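Open House at Fesero, Skuvdale

I'd been meaning to get over to Skuvdale since January, and when Sigrun Amundsen said Fesero was opening up its workrooms for the afternoon I was on the next bus. Four of us went, and we were let in at the side door a little after 2.

Downstairs was mostly coats and coffee (good coffee, very good cardamom buns!). Heiðrún Kirkegaard took our group up and talked the whole way about storage, which sounds dull and was the best part of my day. She has opinions on drawers. She thinks small stuff like tape and string belongs in open baskets on a desk, where you can grab it, and I came home half converted – my own tape lives in four different rooms.

I loved the baskets, by the way. Wicker, that warm orange-brown, and they look so nice against a plain white desk.

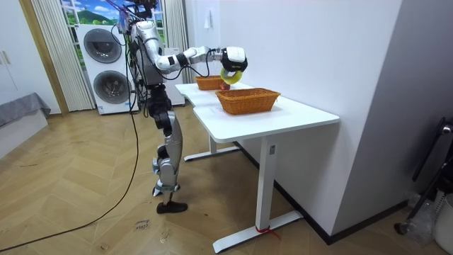

I asked Heiðrún where to buy some like that and she wrote me down a shop in the old harbor, Ó Flaithearta, closed by the time we got there of course. Trinidad wanted to wait around for the raffle, so we did. Her ticket was 2246 and the winner was somebody way down in the hundreds. We ate two more buns each and caught the late bus home.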